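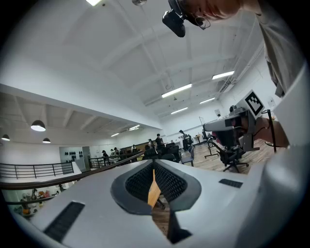 The ceiling in the main room at Lostwood, with the white beams and the long light panels.

A Room With a High Ceiling: Josphat Kombo on Lostwood

By Ada Messina
27 September 2023

Josphat Kombo had a tape measure in his shirt pocket when we met, and he took it out twice while we talked. He manages the main room at Lostwood, a shared workroom that takes up the upper floor of the building. He has had the job for six years. Before that he sold office furniture, and he still talks about rooms in terms of what will fit through the door.

I asked him first about the ceiling. People mention it when they come up the stairs.

"It was brown when we took the lease," he said. "Brown beams and a sort of yellow between them. You felt like you were in a barn at the end of the day. We painted everything white, the beams and the ducts too. It took two coats on the flat parts and more on the beams."

The ducts and conduit were left in the open. Kombo said a contractor gave him a price for a dropped ceiling that would have hidden them, and he thought about it for a week.

"You'd lose all that height. And then when something goes wrong up there you're pulling panels down to find it. I'd rather look at a pipe."

The light comes from long rectangular panels set into the ceiling. He likes them for desk work and doesn't like them for anything else. Joyce Khaemba, who teaches a drawing class in the room, asked him to try warmer tubes. He put them in on one side only. "So then you had a warm side and a cold side, and everybody had an opinion. We went back to the white ones."

The room is 1539 square feet. I know that because he told me before I sat down. It is open plan, and he has been asked more than once to divide it up.

"Birdie Montoya wanted screens. She does bookkeeping for a few small firms and she takes a lot of calls. I understood that. We borrowed some screens and stood them up near her desk. But then the person behind them had no daylight. So Birdie moved to the other end and the screens went back."

Some of the desks are light wood. Kombo bought them as a lot from an office called Rashidi that was moving out of town. They needed sanding, and he did that himself out in the parking lot over 20 evenings one September.

"The tops were fine underneath. You had coffee rings, you had tape marks. One had somebody's phone list written right on it in pen. I sanded that off and then I thought maybe I should have kept it."

Does he have rules about what can be left on a desk overnight?

"I have one, and it's about food. Paper I leave alone. If I pick up one sheet of paper, that's the sheet somebody needed."

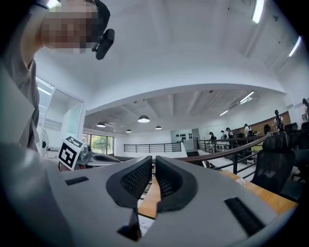
One of the light wood desks. The standing fan is by the door with the glass panel.

We talked about the heat. A high ceiling helps, he said, but by the middle of the afternoon the air stops moving, and that is what the fan is for. He has tried it in a lot of places. In the middle of the floor, people walked into the cord. By the window, it blew the blinds he had at the time. He settled on the door.

"If the door's open it pulls some air through. If the door's shut it just goes around, but people feel better hearing it."

The glass in that door came up too. A former tenant, a small design firm called Pulby, wanted to put a poster over it. Kombo said no. With the glass covered, he said, you can't tell if someone is coming the other way with a box.

From parts of the room you can see green leaves through the window. He gets some 3 requests a year to have the branches cut back for more light, and he has turned them all down. "It's the only green thing we have to look at. I'm not good with house plants."

I asked what he would change if he had the money. He wants the wood floor refinished. He has put it off because everything would have to be carried out first and he doesn't know where it would go.

"Zeeshan Kakakhel downstairs offered me his storage room. I measured it. It would take the chairs."

He took the tape measure out again at this point and went to check the width of the stairs.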